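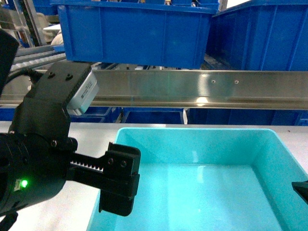
According to Eduardo Paiva, a plastic tub that has once held something smelly will hold the smell until the sun burns out, and the only cure is to buy another tub and keep something different in it. He told me this on Wednesday over the garden wall, unprompted, and then went indoors looking pleased.

I would like a second opinion.

Getting an onion smell out of a plastic tub before wool goes in
Home and storage > Boxes, tubs and baskets
Viewed 2633 times

Youssra Bouzid

So. I have a turquoise plastic tub, the open sort with a thick rim and shiny smooth sides, and I want to keep knitting wool in it. It has been a perfectly good tub for years. Unfortunately it spent last winter under the stairs with onions in it, and a few of the onions had ideas of their own by March.

The onions are long gone. I have washed the tub with washing-up liquid, twice, and then with washing-up liquid and a lot of bad language. It looks spotless. You could do an operation in it. But put your face in and there it is, and after a warm afternoon you don't need to put your face in.

The wool is for a blanket and some of it was not cheap, and I don't want to give my sister a blanket that smells of French soup. I've read that bleach is the answer and I've read that bleach ruins plastic. I've read that newspaper works, coffee works, and charcoal works, and a man on another site swore by leaving a peeled potato in overnight, which seems to me to be going in the wrong direction.

Things I'd like to know:

Does any of this work on the ordinary glossy sort of plastic?
Is it safe for wool afterwards?
How do I tell when it's done, given that I've sniffed it so often I can't smell anything properly any more?

It's too big for the sink, if that matters. I've been doing it on the work table with a jug.

Latifa Shawky

It works, but you need more patience than you've been giving it. I run the wool table at our church sale and people donate yarn in whatever they've got to hand, so I've met onion, mothball, dog and once paraffin. Paraffin I gave up on.

Washing-up liquid gets the grease off and that's all it does. After that I go to bicarbonate of soda. Make a paste with a bit of warm water, rub it over the inside with a soft cloth, and pay attention to the corners and the underside of the rim. Everybody forgets the rim. On a thick rolled one there's often a hollow underneath where water sits, and if oniony water dried in there you can scrub the floor of the tub till Christmas. An old toothbrush gets in.

Leave the paste on overnight. Rinse, dry it with a towel, then stand it outside on its side for a couple of days, somewhere airy and out of strong sun. Bring it in if it rains, obviously.

Don't use anything scratchy. Your shiny inside is a help to you because there's not much for the smell to hang on to, and once you've gone at it with a scourer you've given it somewhere to live.

If there's still something there after the airing, do white vinegar and water, half and half, wiped on and left for an hour. Don't do the vinegar and the bicarb together. It fizzes beautifully and you end up with slightly salty water. And please don't put vinegar anywhere near bleach, that one is dangerous.

For testing: put a clean dry flannel in the bottom, cover the tub with a tea towel or a board, leave it a day somewhere warm, and hand the flannel to a person who hasn't been involved. Don't tell them what they're smelling for.

Efraín Agudelo

just chuck it, they're cheap. Alteo do them in a set

Youssra Bouzid

It's a very nice turquoise, Efraín.

Efraín Agudelo

fair enough. they only do grey

Manuela Leone

I agree with nearly all of what Latifa says and will now be tiresome about the rest.

Skip bleach altogether if wool is going in. Wool doesn't like it, and a trace left under that rim is enough to spoil a ball of something pale. I found this out with cream alpaca and I'm not ready to discuss it.

Newspaper is worth doing after the wash. Crumple it, fill the tub, cover it, and change the paper every couple of days. It's dull but it does draw the last of the smell out. Take all of it out before the wool goes in and wipe round afterwards, as the ink comes off on light colours. Coffee also works, in the sense that you then have a tub that smells of coffee. I can't help with the potato.

Even when the flannel comes back with a clean bill of health, I'd put the wool in cotton bags inside the tub for the first few months. Old pillowcases do very well. It keeps the dust off too, if yours hasn't got a lid, and if a bit of onion does creep back on a hot day it has to get through the pillowcase first. Make sure the tub is bone dry. Shut damp in with wool and you'll be back here asking about mildew.

I use the same sort of tub for sock yarn. Mine had dog biscuits in it for 13 months and there's no trace of them now, although the dog still looks in.

Youssra Bouzid

Right, an update for anyone who comes across this with an onion problem.

Latifa was right about the rim. I ran a toothbrush along underneath and what came out was brown, and I'll leave it there. Paste overnight, two days on the back step, then newspaper for a week. I did the flannel test and handed the flannel over the wall to Eduardo Paiva without saying a word. He held it for a long time and said "soap". Then he asked whether I'd bought a new tub.

The wool goes in at the weekend, in pillowcases. The onions are in a net on the back of the door.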